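# Trerkitz shared-laundry price list

Prices and cycle times for coin and card laundries in Trerkitz, kept as one CSV. Isla Cowie started it in August to settle which part of town pays the most for a wash. The file has 3,099 rows.

Stacked units get one row for the washer and one for the dryer, with the same `stack_id`.
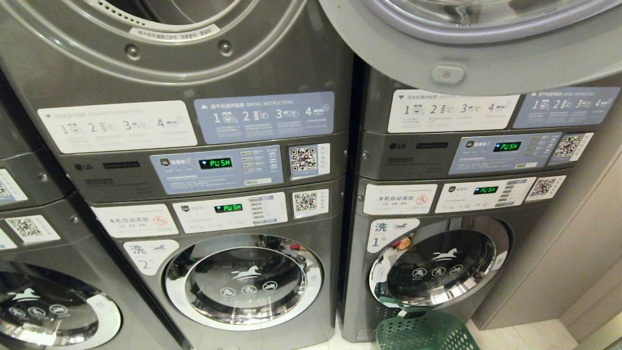
## Columns

- `district`: Garov, Baxter or Imcombe
- `stack_id`: blank for single machines
- `kind`: `wash` or `dry`
- `program`: name as printed on the machine, translated where needed
- `minutes`: advertised time
- `price`: local currency, two decimals
- `payment`: `coin`, `card` or `both`

## Collection

Shops were visited over roughly 14 weeks. Prices come from the posted list. Where the list and the machine disagreed, the machine's price was used and `note` says so. Baxter shops charge less on Tuesday; those rows have `offpeak` set to 1.

Dryers sold by the block are entered per block, so a long load needs several. Multiply before comparing with a fixed-price dryer.

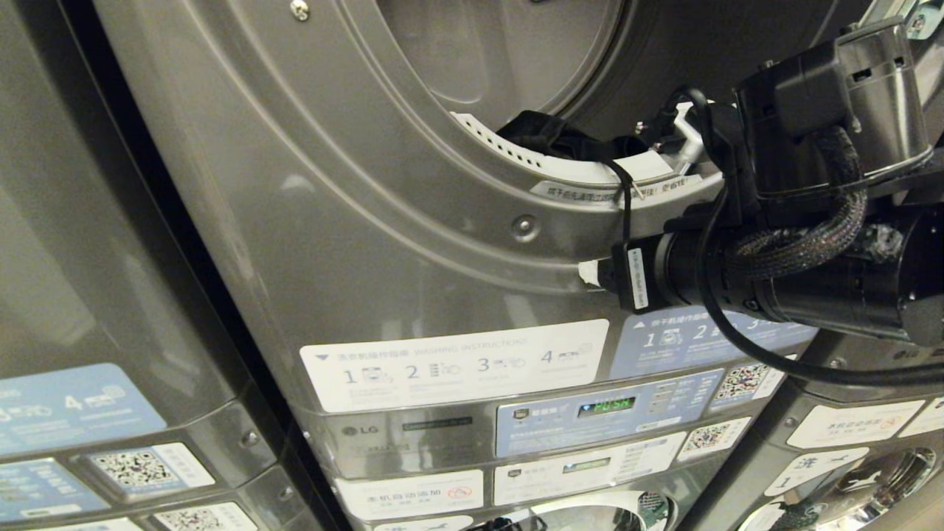

*Upper dryer in a stack, door open. Entered as `dry`.*

## Known problems

- Six Imcombe shops list no minutes. The field is empty, so don't read it as zero.
- Four shops changed prices partway through. Both prices are kept, newest first.
- Soap and softener are left out.
- Program names were translated by hand and spelling varies.

## Use

Free to reuse with credit. Send corrections as a pull request, one shop per request.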